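4.2 Picking up and putting away small objects

The second group of chores covers tidying a table after children have used it. We chose this group because it comes up in nearly every list of tasks that families say they would hand over to a machine, and because the objects are light, cheap and hard to break. It also looks easy, which made it a useful check on claims that household robots are close to ready.

Each trial began with a few toys on a table and ended when every toy was in a storage bin or when the time limit of 40 seconds per object ran out. The operator, Remo Messina, set out the toys from a printed plan and then left the work area. He was not allowed to move a toy during a trial, even if it had rolled to a place the arm could not reach. Toys that left the table were scored as failures. All trials in this section were run at the Grallville site. The Kalley site handled laundry and dishes only, and those results are given in Section 4.3.

We ran 753 trials in total. They were split into two conditions. In the spread condition, toys were placed with at least one finger width of clear table on every side. In the cluster condition, they were placed touching or nearly touching. The same toys were used in both, so that a difference in the results could be put down to the spacing.

Alphabet blocks were used more than any other toy. A cube has flat parallel sides that suit a two-finger gripper, and its size does not change when it is squeezed. The faces cause more trouble. One block may have a painted face next to a face with only a thin outline, so a vision system that learns to find blocks by color can lose one when it is turned. Wear adds to this, since old print is faint and may be hard to read even for a person (Figure 3).

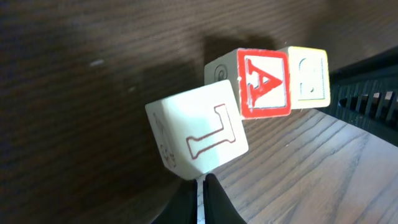

Figure 3. Alphabet blocks in a cluster, seen from the wrist camera. The red "A" face stands out from the table far more than the outlined "T" face nearer the fingers.

In the spread condition, the arm did well. Most blocks were lifted on the first try, and the few misses were usually fixed on the second. The common error was closing on a corner, which made the block turn in the fingers. This did not matter for a bin. It would matter for a tray or a shelf where blocks have to sit flat, and we would not expect these results to carry over to that kind of storage.

The cluster condition went less well. To grasp a cube from two sides, there must be room for a finger on each side. When blocks touch, one of those sides may be closed off, and the planner has to find another pair of faces or make room by pushing. Our planner could do both, but it often picked the push when a different grasp angle was open to it. Pushing was slow, and it sometimes moved the whole cluster without separating it. In the worst trials the blocks ended up closer to the table edge than they had started, and one or more fell.

A second problem came from the camera position. With the camera at the wrist, the nearest block can hide part of the one behind it. The object finder then returned a box that was too small, and the planner treated the hidden part as free space. Marion Lennox reviewed the logs and marked this as the first error in many of the failed cluster trials. A short sideways motion before planning, to get a second view, removed most of these cases in a later pilot. We did not rerun the full set with that change, and the pilot is not counted in the totals.

We also tested whether reading the letters helped. The idea, taken from the earlier Purves trials, was that a robot able to name a block could keep track of it while others were being moved. It helped with bold letters. With outlined letters and with letters turned on their sides, the reader gave unstable answers, and the tracker did better when it used position alone. Letter reading was turned off for all trials reported here.

For the question asked in Section 1, our answer for this chore is a limited yes. A robot of this type can clear blocks from a table if they are spaced out and if slow work is acceptable. It cannot yet be left alone with a cluster, as a person would still have to check the floor and the table edge afterward. The families in the Fitenwood interviews said they would accept a slow machine but would not want one that needed checking, and by that standard the cluster condition was not met.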